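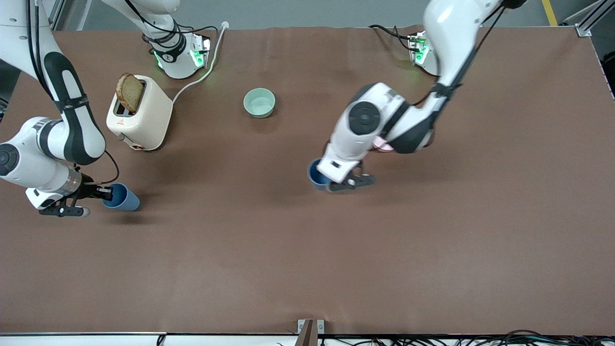 Trevaskis Puts Its Breakfast Table Up for Discussion

Home | News | Kitchen & Table | Events | Contact

Oct 7, 2022

The showroom at Trevaskis has a new breakfast setting, and it runs to two blue cups, a pale green bowl, a pink dish and a cream-colored toaster. The rest of the big brown table has been left for your elbows, or for the newspaper, if your household still gets one.

Merle Baxter, who bought the tableware, spent most of August choosing the blue. Her shortlist had 30 shades on it, several of which her coworkers swore were the same one. "They were all looking at them under the wrong bulb," she said.

The cups and bowl belong to a line called Fovia. The pink dish is from Skavel and was meant for butter, though Baxter has seen shoppers price it up for keys, rings and, once, a very small cactus. Roughly 300 sets are in the stockroom.

The toaster is not for sale. Baxter has been asked about it more often than about the cups, and she is trying to be gracious.

The setting stays up for three weeks.

Filed under: Tableware, Local Shops, Small Dramas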